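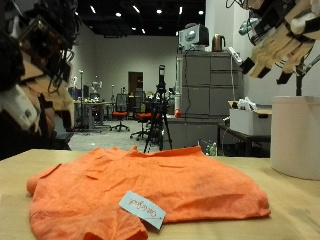

Eero Rautiainen asks whether a shirt should be smoothed flat before the first fold or picked up as it lies. For Herketti, start from however it lies. The smoothing is part of the fold and gets its own line in the notes.

# Herketti - folding notes for shirts

Herketti is a set of pictures and written notes on folding everyday clothes at a table. This part covers T-shirts.

## Contents

- `shirts/` - 2,000 pictures
- `notes/` - 33 text files, one per garment
- `folds.md` - the two folds we use, half and thirds

## Garment notes

Each file gives the color, the starting state (flat, crumpled or inside out) and whether a tag is still on. The orange T-shirt is listed as crumpled, tag on. Leave paper tags where they are - the string can pull a thread if you tug it.

For the thirds fold, find the collar first, then the shoulders. Sleeves go in before the sides.

## Known problems

- 15 notes files use "rumpled" for "crumpled". Treat them as the same.
- Inside-out shirts have no fold order yet. Béla Deák is writing one.

Last edited May 27, 2019. Send corrections to Berkay Yurt.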